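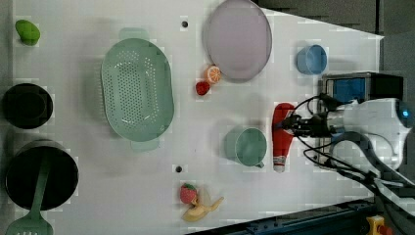

11/5/20

Sourdough again, batch 5 of the Tirkthorpe rye series, and finally something worth writing down properly!

Starter came out of the fridge last night looking sulky (gray liquid on top, sharp smell, the usual) and I fed it twice before bed, one part starter to two parts flour and two parts water. By morning it had more than doubled and the dome was just beginning to flatten. Used it right then. I have been waiting too long on all the earlier batches, I'm sure of it now.

Flour: 63 percent Tirkthorpe whole rye, the rest plain white bread flour from the Plavley mill. Water at 89 percent of flour weight, which sounds crazy until you remember how much rye drinks. Salt at 2 percent as always. Mixed with a wet hand, no kneading. The dough was like soft clay, very sticky, and it held a peak when I pulled my fingers out.

Bulk rise went faster than in April. The room is warmer than it was then – I still need to write down the temperature at the start and the end, and I forgot the end one again. Little pinholes all over the top when I called it. Smoothed it into the tin with a wet scraper, dusted it with rye flour, and waited until the dusting cracked into islands. Lovely pattern, like a dry lake bed.

Baked hot for the first part, then turned down. Tapped the bottom, good hollow sound. Wrapped it in a cloth and left it alone (the hardest step by far).

Cut it after a full day. The crumb is even, moist, no gummy stripe along the base! That stripe has been in every loaf so far. Flavor is sour but round, with something close to malt in the crust. I had three slices standing up, one with just butter, and the butter one wins.

Compared with the Jundville recipe we all started from: theirs has less water and a much older starter. I think the young starter matters more than the water, but I changed both at once, so I can't say. Silly.

Next batch:
- same young starter, water back down to the Jundville level
- thermometer in the bowl the whole time
- try the Yüksel caraway, lightly crushed, in half the dough
- line the tin, the corner stuck

Starter is fed and back in the fridge, second jar on the lower shelf. Please don't use the one with the blue lid, I'm drying that one out for a backup.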